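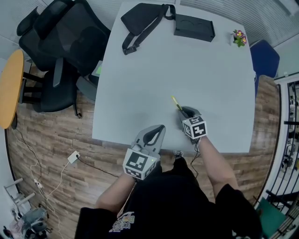 A yellow-green pen held above a white table.

FOR IMMEDIATE RELEASE

Costari Library Opens Olteanu Collection of Orthodox Prayer Books and Hymnals to Readers

COSTARI, October 12, 2025 – The Costari Theological Library has opened the Olteanu Collection to parish clergy, choir directors, students and the general public. The collection holds 4000 printed and handwritten items from Eastern Orthodox parishes in North America, most of them prayer books, hymnals, service sheets and parish bulletins used by immigrant congregations.

A searchable catalog of the first 2088 items went online the same day under the name Murnament. Searches are free and do not require an account. The remaining items can be requested by box number from the paper inventory in the reading room until their records are added.

The Olteanu family, which supplied books and candles to parishes across several states for three generations, gave the collection to the library. The gift came with no restrictions on use apart from a request that the items be kept together. Sorting and repair ended in June.

Most of the printed books are in Romanian, Church Slavonic, Greek or English. A large share are bilingual, with the older language on the left page and English on the right. Many carry handwritten changes to the English text, made by priests or choir directors who were working out how a hymn should be sung in translation. The catalog notes these changes wherever they run longer than a line.

"Parishes rarely kept a book once the new one arrived," the library said in a statement. "The old ones went into a closet or were buried, as is the custom with worn service books. The Olteanus asked for them back and kept them. We have several parishes represented by a single hymnal, and for two of those parishes it is the only paper record we know of."

The largest single item is a 504-page handwritten book of hymns for Great Lent and Holy Week, copied over many years for a parish choir. Four hands can be told apart in it. The music is in Western staff notation up to the Lamentations of Holy Saturday and in Byzantine notation from there on. It has been rebound by Tremex, a conservation bindery, which also repaired the spines of the heavier Gospel books and made boxes for the loose sheets. The original covers of the Lenten book were too worn to reattach and are stored with it.

The collection also includes correspondence between Orthodox parishes and their Catholic and Episcopal neighbors. Much of it concerns the loan of buildings. Congregations without a church of their own often worshiped in a borrowed hall or side chapel, and the letters deal with service times, heating costs, the use of incense, and what to do in years when Pascha and Western Easter fell on the same date. This part of the collection is open without an appointment, except for letters that mention living persons in connection with pastoral matters. Those will stay closed.

Scans of full books are not part of Murnament at this stage. Each record gives the title, language, place of printing, parish of use where known, and a note on condition. Readers who need images may order them from the reproduction desk at the usual rates. Parishes asking for images of books they once owned will receive them at no charge.

The library is also offering travel grants of $700 each to readers who live too far away to make the visit in a day. Grants are open to choir directors, cantors, clergy of any church and graduate students. Applicants should send one page describing what they want to look at and how long they expect to stay. No academic affiliation is needed. Applications are read as they come in, and answers are normally sent within a month.

Parishes that have service books, choir parts or bulletins they no longer use are invited to write to the library before disposing of them. The library cannot accept icons, vestments, relics or altar vessels.

Visiting the collection

The reading room is on the second floor and can be reached by elevator. Requests for boxed items must be received by noon of the day before the visit. Pencils and laptops are allowed at the reading tables. Coats and bags are left at the front desk. The reading room is closed on the major feasts of both the old and new calendars, and visitors should check the posted schedule before traveling.

About the Costari Theological Library

The Costari Theological Library is an independent research library serving readers from all Christian traditions. Its holdings cover liturgy, church history, canon law and sacred music.

Media contact:
Public Information Desk
Costari Theological Library

# # #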